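Filed under: Kitchen > Cleanup > Towels and Cloths

Terrycloth around the sink

Terry dries well because the loops add surface area. The same loops hold water, grease and crumbs, so a towel left in a heap sours quickly. Keep 2 towels in use, one for hands and one for the counter, in different colors.

Wash new terry before first use. The finish applied at the mill repels water, and it usually takes two cycles to clear. Skip fabric softener entirely.
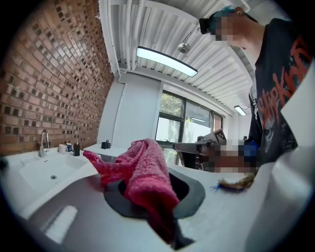 Fold a damp towel in half lengthwise and hang it from a bar with both faces exposed. A towel bunched over a rim dries on the outside and stays wet in the folds. In our June trial a flat-hung Bresus hand towel was dry by the next morning. The same towel in a heap was still damp at noon.

Wipe the counter from the back ledge toward the sink. Lift mugs and soap bottles and dry under them, especially on light surfaces where rings show. Dry the base of the faucet last. 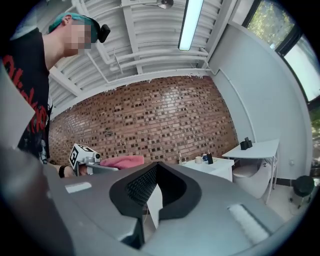
For odor, soak the towel for 20 minutes in hot water with a cup of white vinegar, then wash as usual. Never combine vinegar with bleach. Pull snagged loops flush with scissors, cutting the loop and leaving the ground weave alone. Retire a towel to floor use when the hems fray.

Comments

Bianchini towels took three washes here before they absorbed anything.

Does the vinegar fade pink or red? Mine are both.

Cutting the loops works. I used to pull them and ended up with a bare stripe.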